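Home | Our Work | Partners | News | Contact

We use cookies to keep this site working. Accept | Settings

Mallet Project: Progress Report to the Dalla Fund
7/21/21
Prepared by Merike Adomaitis, Broleston workshop

Dear friends at Dalla,

It is such a pleasure to write to you again, and I'm happy to say there is plenty to tell! When you agreed to support Mallet, we promised you two robot arms that could learn small bench chores from a person working them by remote control, and that part of the work is now going along very nicely.

We have recorded 333 demonstrations so far. Each one is a single run through a chore, guided from start to finish by one of our 8 operators, and the arms' movements are saved along with the views from the wrist cameras. The tote bag chores have taken up most of our time (a soft bag is a fussy thing for a gripper, and the handles never seem to lie the same way twice), and we have tried them with pliers and other hand tools.

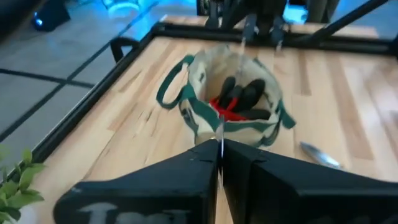

Darragh Scanlon has been training the operators, and he has the patience of a saint. His main lesson is to slow down near the object. People new to the controls tend to rush the last inch and then squeeze too early, and the robot would learn that habit right along with the good ones. We now ask everyone to do three practice runs before we start saving anything, and the recordings are a good deal smoother for it.

We also changed the hand controllers. The old pair, which Drestico built for us, had a stiff trigger that left people with sore fingers by lunchtime. The new springs are lighter, and two of our operators who had been avoiding the longer sessions are back and quite cheerful about it.

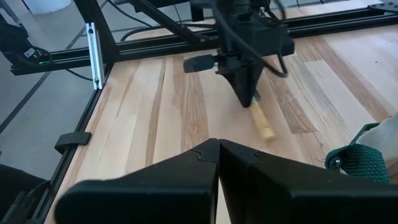

Thin, light items are still the hardest for us. The picture on the operator's screen lags a little behind the arm, so it is easy to swing past the spot you were aiming for, and we have thrown out more of those runs than I would like. Darragh wants to try a slower top speed for them, and I have told him to go ahead.

On spending, we are within the budget you approved, apart from replacement cables, which I have moved over from the travel line. Our next report will reach you in November, with the first results from the arms working without an operator.

With warm thanks from all of us,
Merike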